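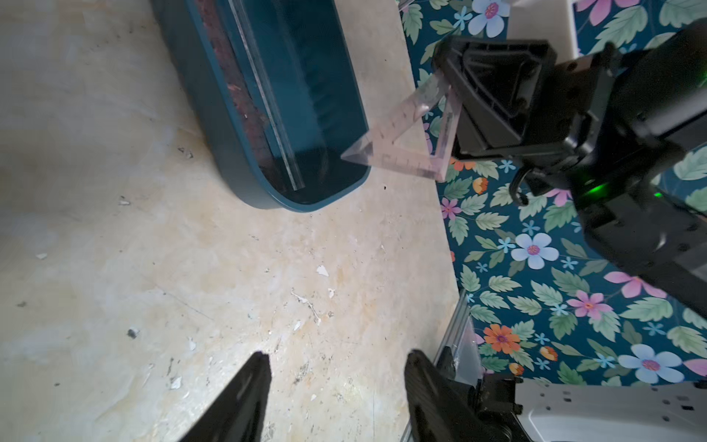 My aunt left me a house in Trullside and over 3,000 school supplies, and I'll let you guess which one I was more excited about. (It was the supplies. The house has a roof like a colander.)

She'd run the stationery counter at Kevoser for most of her life, back when people took the bus in every August with a list from the teacher and a kid by the ear. When the store closed she bought up whatever was left, drove it home, and apparently just... stopped there. There were pencils in the bathtub! There were 800 erasers in the linen closet, and I know that because she'd written it on the shelf in pen, with a little star.

So I moved in with one suitcase and a broom, and I started sorting.

The only spot in the whole place that felt cheerful was the nook. She'd papered it herself, dark teal with pale green leaves all over and flowers in orange and pink and light blue, the kind of pattern you'd pick if you never planned on being bored again. I'd forgotten it completely. Then I came around the corner, and I was seven years old and supposed to be washing my hands for dinner.
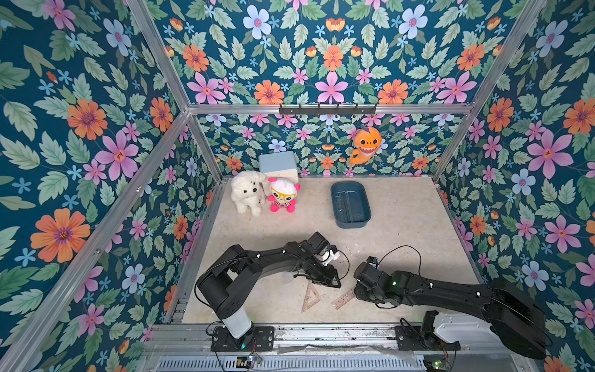
## The shark

I used to be scared of him, which is ridiculous. He's orange. He has big cartoon eyes and a smile with all his white teeth showing, and he hung on that back wall through my entire childhood, right under the row of hooks. My aunt told me he guarded the rulers.

"From who?" I asked her once.

"From people who bend them," she said, and looked at me until I put it down.

I said good morning to him on my first day of sorting, and after that I couldn't very well stop. By Friday I was telling him about my job at Ingvarsson, how I'd quit it over the phone from a gas station, how my savings stood at $2,122 and a roofer had laughed at that number. He took it well. He's a good listener, teeth and all.

I got into a rhythm. Straight things in one pile, things with corners in another, anything leaky in the trash. I'd sort until the light went, eat soup out of the pot, and go up to bed past boxes I hadn't opened yet, promising each one that its turn was coming.

And then I hit the rulers, and everything slowed way down. 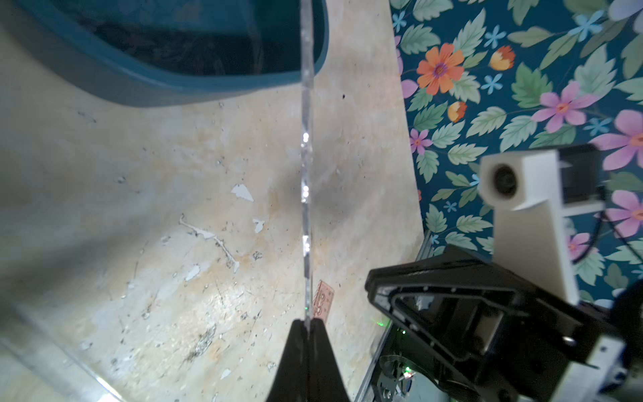

My aunt had one rule about rulers, and it was that you looked at them sideways before you sold them. Flat on the counter, she said, a clear one could hide anything. You had to turn it on its edge, so it went as thin as a line and caught the light in little bright sparks all the way up, and then you'd see whether it ran true. I did it her way. I stood there above that beige floor, with its scuffs and its white flakes of paint, and I checked them one at a time until my eyes watered.

Sixty of them were perfect. I put those aside for the school out in Skuriseck, which had said on the phone that it would take anything straight.

The last one in the box had a curve to it, just a hair, the kind you'd only get from a kid leaning on it with both hands to see what would happen. A scrap of paper was taped around the end. My aunt's handwriting, in pen, with a little star.

*Not for sale.*

I showed it to the shark. Then I went and put the soup on.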